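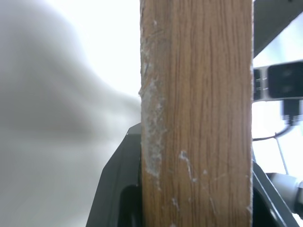

Fig. 1. Wood grain on the face of a block, with scuffs and small nicks on the left side.

Week 2: Reading grain

Welcome back! Today we get to my favorite part of the course - how a tree's years of growth end up as lines on a board. A growth ring has two parts. Earlywood forms in spring, when the tree is moving lots of water, so its cells are wide and thin-walled. Latewood comes later in summer and is denser, and in many species darker too.

Cut along the trunk and those rings turn into long streaks. Cut across it and you can count them. The Palloton slice in the lab has 108 rings, and the narrow ones near ring 62 are wonderful (bring a hand lens!).

Terms to know: earlywood, latewood, ray, pith, cambium.

Wood also swells far more across the grain than along it. We'll measure that next week with the Uvine samples, so please read chapter 2 first and bring a ruler marked in millimeters.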